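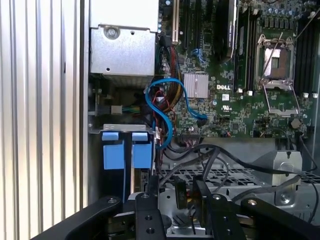 Fumer Compressed Air Duster, 2-Can Pack

For desktops, keyboards, printers, sewing machines, anything with crevices. Straw included with each can, clips to the side so it doesnt go missing in the drawer.

In stock. Order before 3 p.m. and it goes out same day.

What you get
2 cans, 243 g each
2 extension straws
1 soft brush, short handle

Good for
Heatsinks and fans - hold the blades still with a finger
Expansion slots
Keyboard gaps
Camera bags (not lenses, please)
Window tracks, if you've got some left over

Not for
Anything that's switched on or still plugged in. Power off, pull the cord, let it cool. Not near a pilot light either. Contents are flammable.

How to use
Take the computer outside or at least near an open window. Side panel off. Keep the can upright, always. Tip it over and you get cold liquid on the board. Short bursts, a second or two, then stop. Can gets cold if you lean on the trigger, and pressure drops. Set it down, use the other one, swap back.

Start at the top and work down. Do the heatsink fins from two directions. Brush first if the dust has gone felty, then air. Leave the power supply closed - blow through the vents only.

Wait 30 minutes before plugging back in.

Storage
Under 86 °F. Not in the car in summer. Keep away from kids. Empty cans: check your local rules, some places take them with metal and some dont.

Sizes and other packs
Single can, no brush
2-can pack (this page)
6-can box, for offices and repair benches
Spare straws, bag of 14

The straws fit Riis cans too. They don't fit Cisach, nozzle is wider.

Customer notes

"Did three old towers in an afternoon and had most of the second can left. Brush sheds a little at first." - Pallavi Pant

"Fine. Works. Smell hangs around in a small room so open the window." - Prasetyo Nair

"Clip on my can was cracked but they sent another one, no fuss." - Retno Wijaya

Questions we get

Bitter taste? Yes, there's a bittering agent in it. Wash hands before you eat, and wipe down the desk to.

Can it fly? No. Ground shipping only, so allow extra days for islands.

Returns? Unopened, 30 days. Leaking or damaged on arrival, send a photo to Rohani Pasaribu on the orders desk and we'll replace it.

Refills? Not refillable. Don't puncture, even when empty.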